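Search this diary
Type and press enter

A long evening in Ritby

June, and gone eleven at night, so forgive the rambling.

I meant to have an early one, but I've come home from the village hall with my head full and I shan't sleep until I've put some of it down. The meeting was for the two families from Watkins Lane and the lad from Workdale, all lost in the same month on the same bit of the Bullarel road. Our councillor read out the message of sympathy from the county. It was a decent message, kindly put, and I do believe whoever wrote it meant it, but you could feel the room waiting for the next page, the one with a date for the new speed limit on it, and there wasn't a next page.

We've been asking for 12 years, if you go back to the first petition (I still have my copy in the dresser drawer, with the tea stain). We wanted 50 down to 40, and a proper crossing by the bus stop. I signed it with the baby on my hip and she's nearly 13 now and catches that bus herself!

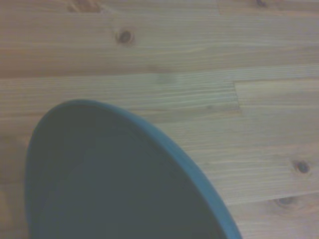 The blue plate on the kitchen table.

One of the mothers stood up near the end. She hadn't planned to, I don't think. She thanked everyone for the casseroles and the cards, and then she asked the councillor very quietly if he would walk the road with her one morning before school. He said yes straight away, and I thought better of him for it than I have in years. There must have been 100 of us in there and you could hear the clock.

Afterwards we stacked the chairs and stood about in the car park much longer than we needed to, talking about beans and the weather and somebody's new boiler. I walked home the back way, past the allotments, and it was still a bit light over the hill.

I've said I'll write to the paper. I'll do it tomorrow, with a clearer head and my other glasses.

Comments

Hilltopper: Was there too, at the back. You've put it just as it was.

marrowlady: Please do write to the paper, and I'll add my name to it if that helps.

Old Bus Pass: My sister lives on that road and won't let the dog out the front. Thinking of all of them.

Recent entries
Rain, and the jumble sale
Voting in my slippers, nearly
The library hours again
First broad beans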